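The cable on the left arm

I spent most of November on one cable. The robot does bedroom tidying, mostly picking things up off the bed and putting them on the side table, and the left arm had started dropping out whenever it reached forward past a certain point. It would stop dead for 2 seconds and then come back as if nothing had happened.

Zuzana Tóth thought it was the wrist camera. I swapped the camera and it made no difference. Then I went through the log and saw that both the gripper and the camera went missing at the same moment, so it had to be something they share, and what they share is the cable that runs over the outside of the arm.
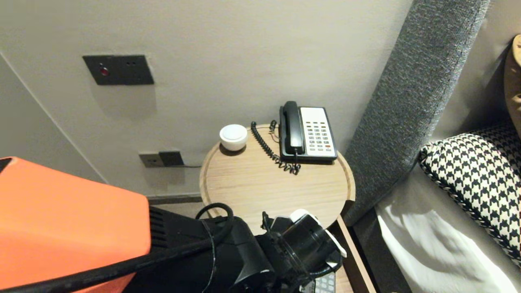
The old cable was too short. At full reach it pulled on the connector at the wrist, and the locking tab had worn enough to let it shift. I made up a new one with 40 mm more slack and clipped it in two places. The first clip was too close to the elbow and pinched when the arm folded, so I moved it up a joint. Dagmar Kováčik lent me her crimp tool from Worstead. Mine makes a mess of the small pins.

With the new cable on, I had to redo the gripper zero. I do it the same way each time: close on nothing, set zero, open fully, set the limit, then close on a remote control and read the current. A remote is a good test piece, long and narrow and easy to grip badly. If the fingers are out of line it turns as you lift.

I ran the reach 8 times before lunch and 7 after, at half speed and then at full speed. No dropouts in the log.

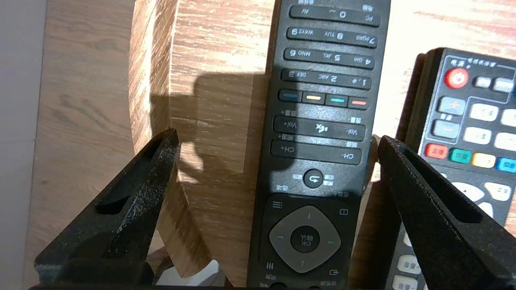

Wrist camera view, remote between the fingers.

Přemysl Mikuš asked about the finger pads. I've left them alone for now. I'll look at them when I next have the gripper off, along with the grease in the wrist joint, which is overdue.

The old cable is in the drawer marked Masis if anyone wants the connectors.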